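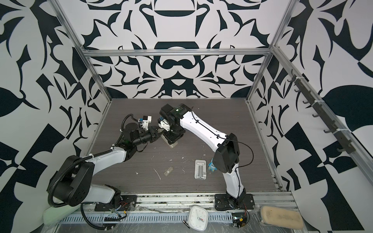

Black and White, Wall to Wall

Large-format pattern is moving off the living room wall and onto the workbench. Teófilo Chambi draws his leaf shapes and arcs by hand, then mirrors one half for the back panel so the design meets on a center line. Side panels run looser, with broader forms and blocky stripes.

The Paucar series, released in August, has 18 patterns. Chambi prints in solid black on white and avoids gray tints, which show banding at this scale.

Surrounding finishes matter as much as the artwork. Flor Salazar, who plans interiors for Tolto, specifies a dark gray wood-grain top and bare aluminum extrusion at the edges. Panels are trimmed to size after the posts are squared. Replacement sheets ship in 40 days.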